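Dried beans and grains: sorting and soaking week

Gallery from the Cantero kitchen page, put up in November

We buy our dried beans and grains in bulk twice a year and split the bags between households. These notes and photos cover the sorting table, the dishes we use and how each kind gets stored afterwards. The bulk order this time came to 41 kilograms, most of it soybeans, with smaller bags of mung beans, red beans and a few grains for porridge.

The sorting is done at a table, in small lots. Beans are poured into a bowl or a flat dish, checked for stones and split skins, then moved to a jar or put straight on to soak. White dishes are good for the dark grains and steel is fine for the pale ones. Soybeans get the biggest bowl because they more than double in size once they have been in water overnight. 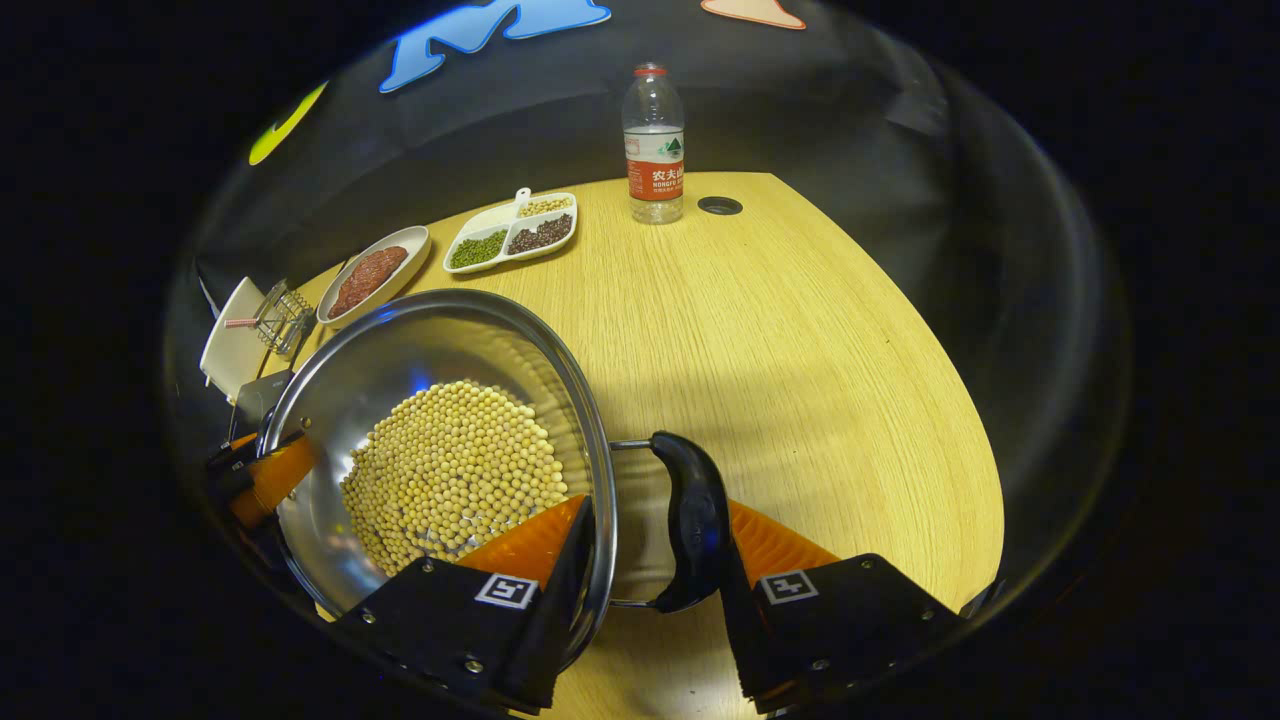
Do old soybeans need a longer soak?

Beans that have been in the cupboard for more than a year can take 12 hours or longer, and a few may stay hard whatever you do. Change the water once during that time and keep the bowl in the fridge if the kitchen is warm.

Yellow soybeans in the steel bowl, with mung beans and two other grains in the divided dish behind. The reddish-brown beans have the oval dish to themselves.

Storage

Jars are the Noron ones with the clip lid. We have 132 of them across all the households, and they go back in the pool when they are empty. Write the colour of the bean and the month on the lid in wax pencil. Paper labels come off in the wash and block the sink strainer.

Mung beans keep well in a jar on the shelf. The brown rice goes in the fridge, as it turns stale faster than the rest. If you are short of jars, the Skarer tubs will do for a few weeks, but they hold the smell of whatever was in them last.

Soybeans for milk are soaked overnight, rinsed and ground the next morning. One cup of dried beans to 5 cups of water gives a milk that is thick enough for cereal. For tea or coffee, use 7 cups. The pulp can be frozen flat in bags and added to patties or bread dough.

Picking up your share

Shares are on the lower shelves in the Gronex storeroom, grouped by street. Bring your own bags for the soybeans. Jars are already filled for the smaller lots. The storeroom is open from 4 pm until 6:30 pm, and anything left at the end of the month goes to the soup kitchen.

Please return empty jars washed and with the rubber seal taken off. Spare seals are in the drawer under the scales.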